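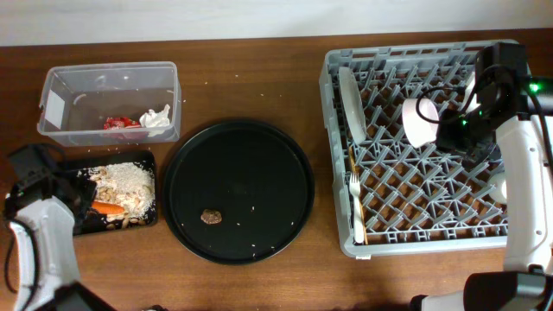
Clearing the kitchen, part two

16 August 2026

I finished the last of the kitchen cupboards this week, so I can finally write up how it went. Part one covered the hall and the airing cupboard. The kitchen took much longer, mainly on account of the paper.

My aunt kept recipes. She cut them out of magazines, copied them off the backs of packets and wrote them down over the phone, and she put them wherever she was standing at the time. There were recipes in the bread bin, under the cutlery tray and in a biscuit tin with the fuses. I put everything in one pile on the table and went through it over four evenings. The final count was 837, of which 74 were for some kind of fruit cake.

I had planned to keep the lot and scan them. After the first evening I dropped that. Most of the magazine ones had never been used, and you can tell, as the paper is flat and clean. The ones she cooked from have grease on them, and pencil notes in the margin. "Less sugar." "Too long at this heat." "M. liked it." I kept anything with pencil on it and anything in her own hand, and let the rest go in the recycling.

That left me with 60 or so too many for one binder, so there are now two. The first is savoury and the second is cakes, puddings and jam. I used plain plastic sleeves. I did look at albums with sticky pages but I've been caught out by those before with photographs, when the glue went yellow and nothing would come off.

A few of the recipes have names on them that I can't place. There is a Samarakoon curry, which must have come from the family who lived two doors down when I was small. I remember the children but I don't remember eating there. There is a Bement pudding, and I have no idea about that at all. It is a steamed sponge with marmalade in the bottom and reads like any other steamed sponge with marmalade in the bottom. If anyone in the family knows who or where Bement was, please leave a comment.

The "M." in the margins is Mirko Bortolotti, who lodged with her for three years before I was born and came back for Christmas most years after that. I rang him to ask whether he wanted any of the recipes. He asked for the one for potato dumplings and said it was his mother's to begin with. It was in the fuse tin. I've posted him the original and kept a copy.

I have cooked five things from the binders so far. The curry was good, though I used half the chilli. The dumplings fell apart in the water, and Mirko says I made them too wet and should bake the potatoes instead of boiling them. The marmalade pudding needs two hours and the kitchen windows open. The cheese scones are the best scones I have made, and I would put that down to the mustard powder. The fish pie I wouldn't bother with again.

Her oven temperatures are all in Fahrenheit up to a certain point and then switch to gas marks when she moved in March of the year I started school. I've written the Celsius on small slips and put them in the sleeves alongside, so that her pages stay as they were.

Still to do: the drawer of instruction booklets, most of them for things she no longer owned, and the shed. I've been in the shed once to look for a ladder and shut the door again. There are 16 paint tins on the top shelf alone, and the council site only takes them on certain days, so I need to ring up first.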